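Rules for Teaching a Robot to Pick Things Up
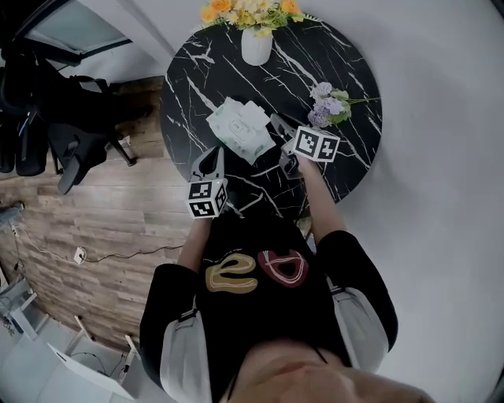 Hand-held grippers in use at a round table, with flowers and a packet of tissues.

Robots that work in factories are often bolted to the floor behind a fence. They do the same job all day, and people stay out of the way. A robot that helps in a home has to manage with furniture, cups, toys, pets and people, and it has to be taught how to handle them.

One way to teach it is for a person to do the job first. The person holds a gripper in each hand and uses the gripper fingers to pick things up and put them down. A computer keeps a record of how the grippers moved. After many turns, a robot can be trained to make the same kind of movements.

What are the square patterns for?

Each gripper has a white cube on it, printed with black and white squares. The patterns are called markers. A camera can spot a marker easily, and a computer can work out from it where the gripper is and which way it is tilted. If a marker is covered up, the computer may lose track. This is why people who do the work are asked to keep sleeves and fingers away from the cubes.

Who makes the rules?

There are big rules and small rules. The big rules are called standards. They are written by groups of experts from many countries, who meet, argue about the wording and agree on it. Standards for robots cover things like how a machine must stop in an emergency and how hard it is allowed to press against a person.

The small rules are made by each workplace. At the Treltance workshop in Jilletdale, the list is kept on one sheet of paper. Patricio Quiroga looks after it. He changes it when something goes wrong or when someone has a better idea. The sheet has 13 rules on it at the moment. These are some of them.

Check the grippers before you start. Open and close the fingers a few times. If one sticks, put the gripper down and tell someone.

Clear the floor. Cables must not lie where a person is going to step.

Say what you are going to do before you do it. "Move the packet to the left" is a good instruction. "Tidy up a bit" is too loose, because two people would do it in two different ways.

Move at a steady speed. A robot that learns from hurried movements will make hurried movements too.

Do not throw away your mistakes without asking. If you drop something, say so and let it be marked as a drop. A mistake with a label on it can be useful. A mistake marked as a success teaches the robot the wrong thing.

Take a rest. Holding two grippers up makes your arms ache. At Treltance, people stop after 19 turns, even if they feel fine.

Why use ordinary things?

A packet of tissues is harder to handle than it looks. The wrapping crumples when you squeeze it, so it does not keep the same shape. Flowers are thin in one place and wide in another, and a stem can slip round as you lift it. A wooden block would be easier, but homes are not full of wooden blocks.

Breakable things need more care. The rule is to decide before starting whether a vase is part of the job. If it isn't, the grippers should keep well clear of it.

Keeping people's details private

Cameras can pick up more than the job. They may catch a face, a letter with an address on it or a family photograph. Good practice is to ask people before recording them and to explain what the recording is for. They must be able to say no. Anything private should be put away first, and recordings should be kept where only the right people can open them.

Patricio's team once had to delete 130 recordings made in a house in Prumden. A calendar on the wall showed when the family would be away on holiday in July. Checking the walls was added to the sheet the next day.

Try it yourself

You need two pairs of kitchen tongs, a table and a packet of tissues. Ask a grown-up if you may use the tongs.

Write down three rules before you begin. Move the packet from one side of the table to the other, using only the tongs. Then give your rules to a friend and let them try without any help from you.

If your friend did something you didn't expect, look at your rules again and change the one that wasn't clear.

Words to know

Gripper: the part that holds things, like a hand.
Marker: a printed pattern that a camera can find.
Standard: a set of rules that many people have agreed to use.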